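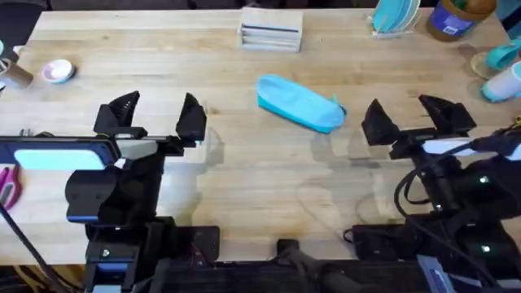
Gripper trials on the two-arm bench

The bench group has started comparing finger sets for the two-arm table. Theano Tzavaras is running the trials and Devendra Sisodia is handling the controller side. Two sets are under test this round: the Pemero fingers, a rigid pair with a ridged inner face, and the Flanine fingers, which are softer and a little wider at the tip.

The objects are ordinary ones, picked because people asked for them after the last open afternoon. There is a pencil pouch, a pen, a hand brush, scissors and a few cups and plates. Each finger set goes through the same list with the same starting positions, and the arms are driven by the same operator for the whole session.

A run counts as good if the object is lifted, moved to the far side of the table and set down without a regrasp. The pen and the brush are the first two items on the list, one for each arm.
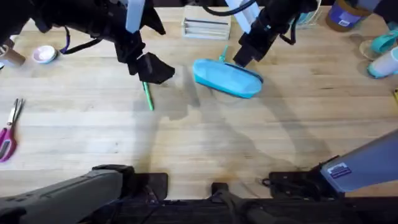 Sotiropoulos Hall, November

The first session came to 710 grasps over 5 afternoons. Most of the time went into changing fingers. A full change on both arms takes 12 minutes, plus another 13 to check the zero position, and Devendra would like to get the second number down before the next session. He has moved the zero check into the Flasis controller's startup menu so it no longer needs a laptop.

Thin items gave the most trouble. The Flanine tips tend to roll a pen when they close at an angle, and the Pemero tips need to come in almost straight. Theano now has the operator line up the wrist first and close second, even when it feels slow.

Two-handed holds are a separate part of the test. One arm takes an end of the object, the other arm takes the opposite end, and both have to keep their grip while it is turned.
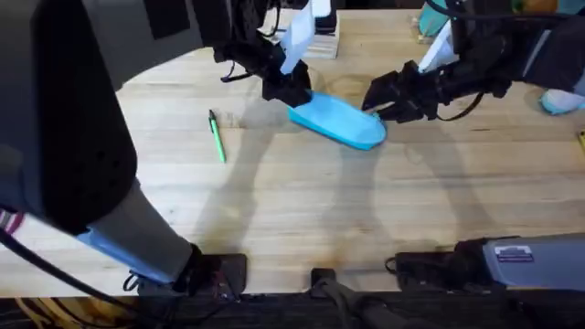
The main thing to watch in these holds is timing. If one arm starts to lift early, the other set of fingers gets pulled sideways, and a rigid tip lets go sooner than a soft one. Devendra added a short pause before each joint lift – half a breath, as he puts it – and drops became less common with both sets.

We also changed how the wrist cameras are used. In the first session they were only recorded. Now the operator has the wrist view open during the approach, with the fixed view beside it. The wrist view is better for judging the gap between the fingers, and the fixed view is better for everything else.

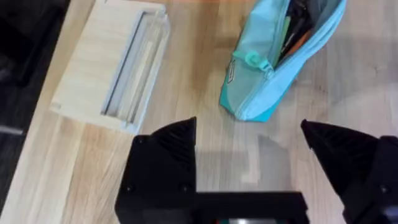

Soft fabric is next on the list. Fingers that close well on a hard edge can slide over cloth, and a zipper pull is a small target for either set. Theano plans to try the pulls with the Pemero fingers first and then repeat with the Flanine set at a lower closing force.

Results by object will be posted on the bench page once the second session is finished. If you have a finger design you would like included, send the drawing and the mounting pattern to Theano before then. Printed parts are fine, but please send two pairs so both arms can be fitted.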